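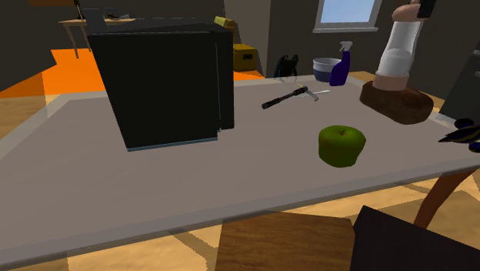 **What does a motion planner do when the object in the hand changes the shape of the arm?**

It adds the object to the arm's own model, works out which paths are still free of collisions, and plans again from there.

MULSTEAD, October 20, 2020 – Tircombe today released Stulix 4, a new version of its planning software for robot arms that pick up, carry and put down everyday things. The release brings held-object planning into the main package, adds a faster way to replan when something on the table has moved, and opens the full set of simulated test scenes to every Stulix user.

Stulix takes in a scene (what is on the table, where it is, how sure the perception system is about each item) and gives back a path for the arm. Earlier versions did this well as long as the gripper was empty or was holding something small. Long objects were harder. A tool held at one end sweeps through a lot of space when the wrist turns, and a path that is safe for the gripper alone can send the far end of the tool straight into the nearest bottle.

In Stulix 4 the held object becomes part of the robot the moment the grasp is confirmed. Its outline is attached to the gripper, checked against everything else in the scene, and removed again on release. Users don't have to write any of this themselves. One setting turns it on, and it is on by default in new projects.

"We've wanted this in the core for years, and I'm thrilled to see it go out," said Roya Mirzaei, who leads planning at Tircombe. "People were writing their own attach and detach code on top of Stulix, and every team had a slightly different version with slightly different bugs – we had three of them in our own building! Now there's one, it's tested, and you can read it."

## Built and tested in simulation first

All of the new planning code was developed in simulated rooms before it went near hardware. The Stulix scene library now holds 566 tabletop scenes, each with a furnished room around it, and draws on nearly 70 object models: hand tools, fruit, bread, bowls, spray bottles, boxes and other things with awkward shapes. The rooms matter as much as the objects. A planner that has only seen a table in empty space tends to swing the elbow wide, and the chairs and walls in the test scenes catch that early.

Every scene can be replayed with small changes. The table can be shifted, an item can be turned or swapped, and the perception input can be made noisier in steps. The test runner records the path that was planned, the path that was followed and the smallest gap between the arm and anything it wasn't meant to touch. When a path fails, the runner saves the exact starting state, and a developer can open it and step through the planner's choices one at a time.

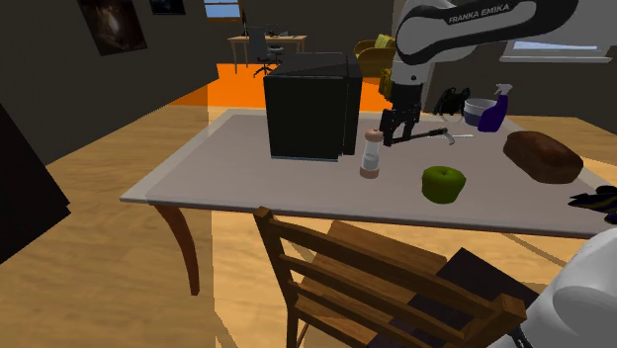
The replanner is the other large piece of work in this release. In Stulix 3, any change to the scene threw away the current path and started over. Stulix 4 keeps the parts of the path that are still good and repairs the rest. If a bowl has been moved a little but is nowhere near the arm's route, the arm simply carries on. If the bowl now stands where the tool was going to pass, only that stretch is planned again, and the new stretch is joined to the old one so that the speed of each joint stays smooth through the change.

This turned out to be very satisfying work for the team, and also a slow job. The first version of the repair step was quick but produced odd little hooks in the path where old and new sections met. Davoud Amini, the engineer who wrote most of it, threw out two designs before settling on the one that ships.

"The hooks were safe, but they looked terrible, and they wore on the gearboxes," Amini said. "What fixed it was letting the repair reach back a bit before the blocked section and start bending early. It sounds obvious now. I had it on a whiteboard in September with a big question mark next to it, and I'm so glad I didn't wipe it off!"

## Working with uncertain perception

Perception systems rarely hand over a perfect scene. Clear plastic is hard to see, dark objects blend into dark surroundings, and anything standing behind a large item may be only half known. Stulix 4 accepts a confidence value for each object and for each side of an object. Surfaces that were seen well get a thin safety margin, and surfaces that were guessed get a thicker one. The planner will still go into a tight space if that is the only way to finish the task, but it slows the arm there and asks for a fresh look first when a camera view is available.

Teams that already have a perception system can keep it. Stulix reads object poses, meshes or plain point clouds, and a scene may mix all of them. A small adapter called Abbasi, released alongside Stulix 4, turns the output of a user's own detector into the Stulix scene format and points out the usual mistakes: mixed units, a flipped axis, a camera frame that was never set. Abbasi runs on its own from the command line, so it can be used to check recorded data without a robot or a simulator running.

## What else is new

- A scene viewer that shows the held object, its margin and the planned path together, with a slider for time.
- Grasp checks that reject a grip when the object would hit the table on the way up.
- Clearer failure messages. "No path found" now says which object was in the way and which joint reached its limit, if one did.
- Eight worked tutorials, from a first pick with a single object to carrying a long tool across a crowded table.
- Python bindings for the replanner, which was previously open only to C++ users.

Projects made with Stulix 3 will load in the new version. Code that attaches held objects by hand will continue to work, though Tircombe suggests moving to the built-in version and has written a short guide for doing so. The old attach calls will print a warning and are due to be removed in the next major release.

"Please send us the scenes that break it," Mirzaei said. "A good share of the library started out as somebody's bug report, and those are the scenes we learn the most from. If you've got a cluttered table and a planner that's doing something silly, we would love to have it."

## Availability

Stulix 4 and Abbasi are available for download now for Linux. The scene library is a separate download, and the object models can be installed without the rooms by users who only need the shapes. Teaching licenses are free of charge and cover the full package, including the library and the tutorials.

## About Tircombe

Tircombe makes planning and testing software for robot arms. The company is based in Mulstead, where its planning, simulation and tools teams share one office.

**Press contact:** Tircombe Press Office, Mulstead. Scene files and bug reports should go to the Stulix support team through the form in the scene viewer's Help menu.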